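Nistby Training Supplies
Home | Pads | Suture | Instruments | FAQ | Contact

We use cookies to keep your basket and to count visits. Accept | Settings

Suture pads: frequently asked questions

Which pad should I order first?

The Viretti flat pad suits most beginners. It lies level, holds still on a damp cloth and has enough area for a full session of simple interrupted stitches. The Viretti curved pad has the same skin layer over a domed base. Tension across a cut on the dome changes with its position and direction, so knots that hold on the flat pad may slip there.

Are the pads supplied with cuts already made?

Flat pads are sold both ways. Curved pads are supplied uncut, and the user makes the incision with a No. 10 or No. 15 blade. Mark the line with a skin pen first. Cut in one pass through the skin layer and stop when the blade reaches the softer layer beneath. Going deeper shortens the life of the pad and leaves the edges with nothing to pull against.

What length and angle of incision works best?

Four to five centimeters is enough for a row of interrupted stitches or a short continuous run. A diagonal cut is a useful exercise on the curved pad. It makes the user adjust the needle angle at each bite instead of repeating one wrist position.

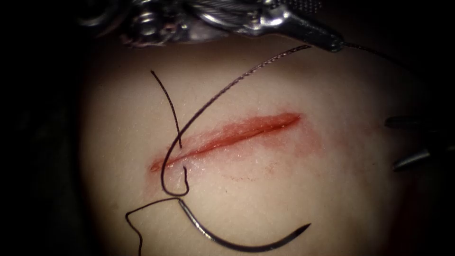
Leave the width of two fingers between the end of any cut and the rim of the pad. Cuts closer than that tend to tear outward once the thread is tightened. Parallel cuts should be at least 2 cm apart.

Which thread should I use?

Braided thread is easier to handle in the early stages. It lies flat, has little memory and holds a knot with fewer throws. Monofilament slides through the pad with less drag but springs back and needs more throws. A dark color is easier to follow against pale pads. Sizes 2-0 and 3-0 are the usual choice for practice. Finer thread can saw through the skin layer.

My thread keeps forming loops near the end of the cut. What causes this?

Usually the working length is too long. Keep the tail short, draw the thread through in a straight line away from the exit point, and clear any loop before tightening. A loop pulled down under load will lock against the pad surface and mark it. If the thread has been wound on a card, straighten it between the fingers before starting.

Can I use simulated blood?

Yes, on all current pads. Use the water-based type. Apply a few drops along the cut and allow it to spread by itself. Oil-based stage blood attacks the skin layer and voids the replacement terms.

How do I clean the pad afterward?

Blot first. Rinse under cool running water with the cut held closed, then wash with mild dish soap and pat dry. Some pink staining beside the cut is normal and does not affect use. Do not use alcohol, bleach or acetone. Dust lightly with cornstarch before storage to stop the surface from becoming tacky.

How long does a pad last?

In our bench test, one curved pad took 2,952 needle passes before the skin layer began to separate from the base. The passes were spread evenly over the surface. A pad stitched repeatedly along the same line will fail there much earlier.

Which needle driver fits your needles?

Any driver with cross-hatched jaws in good condition. Smooth or worn jaws let a curved needle rotate, particularly on the dome. Grip the needle slightly behind its midpoint, toward the thread end. The Jelínek driver listed under Instruments is supplied in two lengths.

Does the pad need a holder?

The flat pad does not. The curved pad should be fixed to the Brudum base plate or to a non-slip mat. Tape on the underside leaves residue and is not recommended.

Can I practice on both sides?

No. The underside is a backing layer and will not hold a stitch.

Can used pads and needles be returned?

Unopened pads can be returned. Cut pads and opened needles cannot. Put used needles and blades in a sharps container, including those used only on pads.

Contact | Delivery and returns | Privacy
© Nistby Training Supplies. All rights reserved. Back to top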